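**Aushilfe (m/w/d) für Ordnung und Textilien gesucht, ab Oktober**

Wir sind Virkby, ein kleiner Betrieb für möblierte Wohnungen auf Zeit. Für die Vorbereitung der Wohnungen suchen wir eine Person, die gerne und genau mit Tüchern, Wäsche und kleinen Regalen arbeitet.

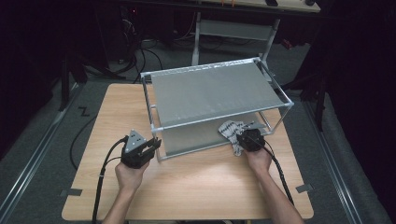

*Zweistöckiges Regal mit grauen Stoffböden, am unteren Fach ein Tuch mit grauem Muster.*

Ihre Aufgaben:

- Tücher aus den Fächern nehmen, ordentlich falten und wieder einräumen
- Stoffböden glatt ziehen und die Verbinder an den Ecken prüfen
- fehlende Textilien in unsere Liste eintragen

Die Arbeitszeit ist 12 Stunden pro Woche, immer am Vormittag. Eine Ausbildung ist nicht notwendig.
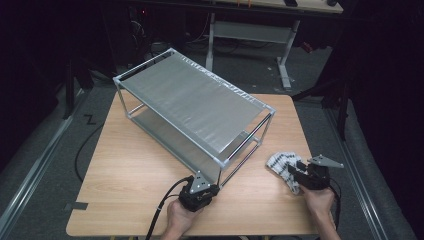
Wichtig ist für uns Geduld, weil dünner Stoff schnell wieder Falten bekommt. Deutsch oder Englisch auf einfachem Niveau reicht aus. Die Einarbeitung macht Ettore Colombo, sie dauert 30 Stunden und wird voll bezahlt.

Bitte schicken Sie eine kurze Bewerbung an Ayman Amrani, Virkby, Zimmer 65. Ein Foto brauchen wir nicht.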